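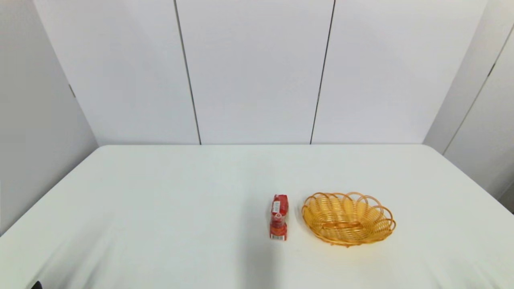 Figure 7.1 A red package and a woven basket on a table covered with a white cloth.

Filed under: Business Studies > Payments and Billing > Chapter 7

CHAPTER 7
Prepaid and Postpaid Accounts

7.1 Two Ways of Paying for Service

A company that supplies a continuing service, such as telephone access, electricity or water, must decide when its customers will pay. Under a postpaid arrangement, the customer uses the service first and receives a bill at the end of a set period. Under a prepaid arrangement, the customer places money in an account and the company deducts charges as the service is used. Many companies offer both, and the choice affects their accounting, their staffing and the risks they carry.

Postpaid billing is a form of credit. The supplier has delivered something of value and is owed money for it. Before opening a postpaid account, a supplier will usually ask for proof of address and may review the applicant's payment history. Some suppliers also require a deposit -- a sum held against unpaid bills and returned when the account is closed in good standing.

Prepaid service reverses this position. The customer has paid, and the supplier owes service. Money received in advance is therefore recorded as a liability, called deferred revenue, until the service is delivered. Students often enter it as income on the day it arrives. This error is discussed further in Section 7.4.

7.2 The Case of Coltusmont

The town of Coltusmont is used throughout this chapter. Its water supplier, Vasix, served over 2,000 households, all of them on postpaid accounts. In a review dated 9/5/19, the billing manager, Emil Eder, reported that 331 accounts were past due. He proposed that prepaid meters be offered to any household that requested one.

By November, 136 households had changed to prepaid service. Each was required to load a minimum of $20 when the account was opened. Ferdinand Schwaiger, the company's auditor, accepted the plan but asked that prepaid balances be kept in a separate ledger. He also asked for a written policy on refunds to customers who moved away with money still in their accounts.

The policy took longer to prepare than the meters took to install. Staff disagreed on whether a small balance should be refunded on request or carried to the customer's next address, and the first draft did not cover the death of an account holder.

7.3 Terms Used in This Chapter

Balance: the amount of money remaining in a prepaid account.
Billing cycle: the period covered by one bill.
Deferred revenue: payment received for service not yet delivered.
Past due: not paid by the date shown on the bill.
Top-up: a payment that adds to a prepaid balance.

Readers who have not studied ledgers should review Chapter 3 before continuing. Section 7.4 begins with the journal entries for a single top-up.

Copyright Ememard Educational Press. All rights reserved. Back to top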